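Journal > Rooms > Pattern and Print
Filed under: wallpaper, second-hand, laundry corners, mild complaints

The Floral Question: a Gallery

Every few years somebody decides big flowers are back. I have lived through enough of these revivals to own opinions and one regrettable armchair, so when the Vasmont showroom put on its spring floor of "immersive botanicals" I went along expecting to be annoyed. I was, in places. The page that follows is a slow lap of that floor and a few print-heavy corners I have seen since, with a line or two for each and a picture where I thought one was worth having.

My position going in was simple enough. A large floral is easy to like on a sample card and hard to live beside. The card is the size of a paperback. Your wall isn't.

The entry hall
Prutier's climbing rose, grey on cream, floor to ceiling. Handsome from the door. By the time you reach the coat hooks the repeat has given itself away, and after that it's all you see. The salesman called it rhythm.

The dining nook
Vasmont's own fern, in a green the catalogue calls "understory" and I would call pea. The matching seat covers are a mistake. A matching lampshade makes it a larger mistake. I'll admit the paper on its own, behind a plain timber table, might be fine.

The sample wall
They claim 346 papers. I didn't check and I doubt anyone has. A good many are the same peony in a different colour, and at least one has been hung upside down, unless moths are meant to fly that way now.

The powder room
The only room where I was won over. A tiny space can carry a loud paper because you're never in there long enough to argue with it. Yupanqui poppies, black ground, 27 dollars a metre. I still think that's steep for something that will be steamed every morning.

The laundry corner
Clothes are the honest test of a patterned room. Showrooms keep them out of sight, or lay one folded linen towel on the bench and call it lived in. Put an ordinary wash on a rose-printed top, with peonies and daisies going up the wall behind it, and see how the print gets on with a blue shirt and something red that hasn't been folded yet. 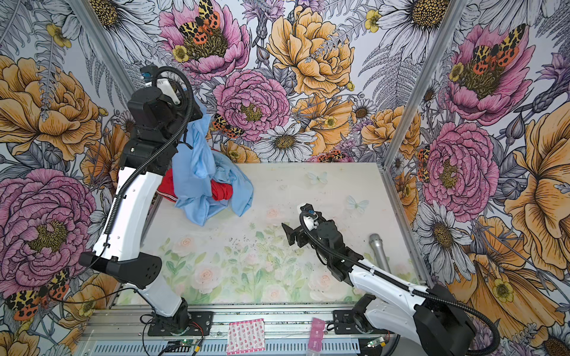 My feeling is that solid colours come out of this better than you'd expect. Plain cloth gives the eye somewhere to rest, and a pale top is kinder than a dark one. What I don't buy is the claim, made on every Flulia leaflet I've been handed, that a busy pattern "hides everyday mess". Crumbs and lint don't care what's printed underneath them. You may notice them later than you would on plain white, which to my mind only means you wipe later.

The other trouble is two florals at once, one upright and one flat. The leaflets tell you to vary the scale and keep a colour in common. Fair enough as far as it goes, but I'd want a month with it before I agreed. Pastel roses under big drawn blooms can look charming at ten in the morning and like a quarrel by dinner.

The offcuts bin
Fifteen dollars a roll end, no returns. I bought one (fern, not the pea green) and have lined a drawer with it. It looks very good in the drawer — and I can close it.

The floor stays up until the end of January, if you want to disagree with me in person. Parking is behind the building and the coffee is best avoided.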